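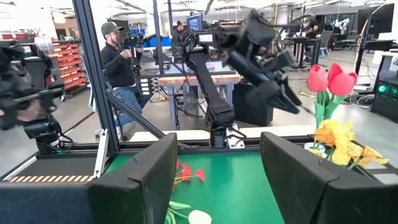

The member from Parri asked whether artificial tulips would fool anyone at the Altley lunch, and said she would sooner see bare tables. She was told the fresh ones had not fooled anyone last year either, having dropped by noon.

Flowers. Red tulips with some ruffled yellow in a small white vase is the arrangement under discussion. The chair doubted that one vase can carry a long table. A cream tulip was suggested as a third color. No strong feeling for it.

Cost. Bevix quotes $1,481 for 207 stems, vases extra. Several members thought this high for something that gets packed in a box until May. The claim that the stems "last for years" was noted. The quote does not say how many years. Secretary to ask, and to ask again about returns.

Storage. Gorotstead hall has offered 2 shelves. It was questioned whether vases and stems will both fit, and who checked. No answer.

Vote on buying the full order: put off. Agreed to take 9 stems on trial, petals to be looked at after a month in a sunny window.

Parri asked that her doubts be written down. They are.

Closed at 8:40 p.m.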